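Good practice for a kitchen table with two robot arms

These tips come from the workshop kitchen of Ovbridge, where I keep the table rules. We set up table robots for small kitchens, tea rooms and home workshops, and most of our customers have never worked next to a moving arm before. The rules are printed on one sheet and the sheet hangs by the door. I have written them again for this page with a little more explanation. If your machine has its own manual, the manual comes first and my page second.

Before you switch on

Clear the table completely and wipe it with a cloth that is only slightly damp. Dry it afterwards with a second cloth. Crumbs look harmless, but a cup that stands on a crumb leans, and the fingers will close on it at a wrong height.

Look at the cables. A cable should hang with enough slack for the longest reach of the arm and should never lie across the place where you put the dishes. Move each arm by hand through its full reach, if your model permits this, and watch the cable while you do it.

Check that the stop button is free and that you can touch it from where you stand. In our kitchen we had a tea towel hanging over it for one whole Friday. Now the hook for towels is on the other wall.

Take off long scarves, bracelets and open aprons. Tie back your hair. Children and pets stay outside the marked line on the floor, also when the arms are standing still, because a still arm can be an arm that waits for its next command.

Laying out the dishes

The rule I repeat most often is about space. Leave at least 8 centimetres between one object and the next, and more when an object has handles. People who cook are used to putting things close together to save steps, and they do the same on the robot table. The arm needs room for its fingers on both sides of the thing it takes.

Give every arm its own side. What belongs to the left arm stays on the left arm's side, and the middle of the table is for things which both arms may use, such as a tray. Only one arm may enter the middle at one time. Most control programs have a setting for this. In Skandach, the program we use for planning, it is called the shared zone, and it is switched off when you first install it, so please look for it.

Please remember that left and right are the robot's, not yours. When you stand facing the machine, its right arm is on your left. Put a sticker on each arm and use the words on the sticker when you speak to a colleague. We had many misunderstandings before we bought stickers.

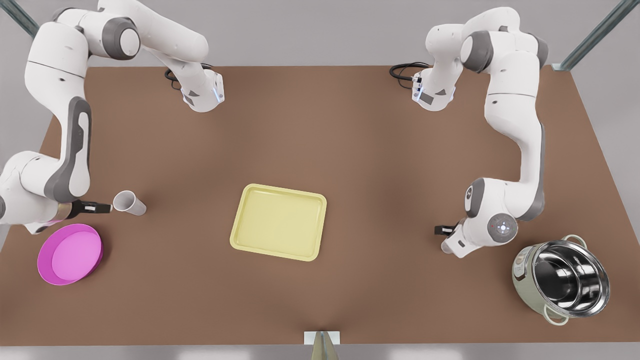
Table layout in simulation: cup and pink bowl by the right arm, yellow tray in the middle, green pot by the left arm.

Try every new layout in the simulation first, and then with the real dishes at slow speed. The simulation will show you if the arms can reach and if they come too near to each other. It will not tell you that your bowl is greasy or that the table has one short leg. For these you need the slow run.

Cups, bowls, trays and pots

Paper cups are the most difficult. They are light, they fall easily and they are soft. Set the grip force to the lowest step and raise it one step at a time until the cup can be lifted without a dent. Teach the arm to pick up a cup that is lying down as well as one that is standing, and practise with the opening turned to different sides. Use empty cups for all practice. No hot drinks are allowed on our robot table at all.

Shallow bowls are best taken by the rim. Approach from the outside edge and lift straight up before moving sideways. A bowl with a shiny glaze may confuse the camera, and in such case a change of lamp often helps more than a change of program.

A tray should be empty when the arm moves it, at least for the first month. It does not need to be perfectly square to the table, and it is useful to turn it a little between runs so that you do not train yourself to be exact to the millimetre each time.

Pots need respect. Weigh the pot with its contents and compare with the load limit of the arm at full reach, which is lower than the limit close to the body. Small loop handles are made for human fingers in oven gloves, so check that the gripper really goes through or around them. Leave the lid off and put it on another table. Steel reflects light, therefore turn the lamp until the bright spots are weak.

While the arms are moving

Hands stay off the table. If something falls, let it fall. Press stop, wait until both arms are still, and only then reach in. After every stop, begin again at slow speed, even when the problem was small.

One person gives commands. The others may watch and may press stop at any moment, without asking and without explaining themselves later.

Cleaning and the logbook

Switch off the power before you clean the fingers. Use a soft brush for the joints and mild soap on a cloth for the fingertips, and never spray anything directly on the arm. Change the finger pads every 3 weeks if you use the table daily.

Write down each stop in a notebook, with the object and what you changed. Ours is at entry 949, and when I read back through February, I find the same pot handle on almost every page. We turned the pot so that the handle pointed away from the approach, and the entries for the following weeks are mostly about cups.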